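3.2 Shelf layout and facing-up

The household cleaning bay was chosen because its stock varies in height, neck shape and label position within a single run of shelving. Work on the bay was recorded in November, on a Saturday, in the Tornden branch of a small grocery chain. Toilet cleaners, floor cleaners and laundry products share the rack, and each line is kept in rows running from the front edge to the back.
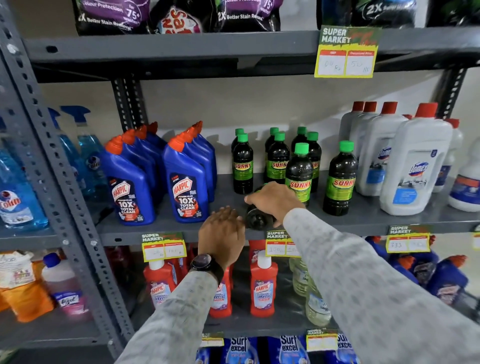
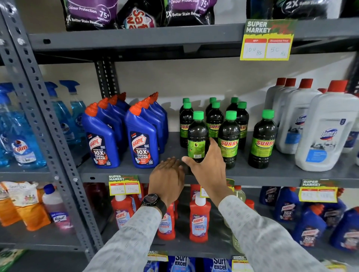 Figure 2. Handling of dark, green-capped bottles on the middle shelf of the cleaning bay: a bottle on its side (first panel) and a bottle with its back label turned outward (second panel).

We use the term "facing-up" for any handling that leaves a product upright, in its row and with the front label towards the aisle. Two kinds of fault are treated separately. A fallen bottle, as in the first panel of Figure 2, takes up more of the shelf than a standing one and shows the shopper its base or side. A reversed bottle stands correctly but shows small print and a barcode where the brand name should be. Staff described the second fault as the easier one to miss, particularly when the colour of the cap and body match those of its neighbours.

Bottle shape affects how a row is put right. The blue Harpic bottles have angled nozzles, so a row looks uneven as soon as one neck points a different way. The green-capped bottles give no such cue from the cap, and the worker has to go by the label. Ngcobo and Galli discuss a similar difference for jars and tins in their work on the Gretasell stores, although their shelves were deeper than ours and the goods were mostly opaque tins with wraparound labels.

The hand that is not holding a product also has a part in the work. In both panels the left hand is held palm down at the shelf edge while the right deals with the bottle. We coded this as "resting" and did not count it as a contact with stock.

Price tags were left out of the coding. Laundry pouches on the upper shelf were recorded as a separate category, as they are stacked and cannot be turned in the same way. Across the full set, 140 episodes of facing-up were kept for the analysis in Section 4.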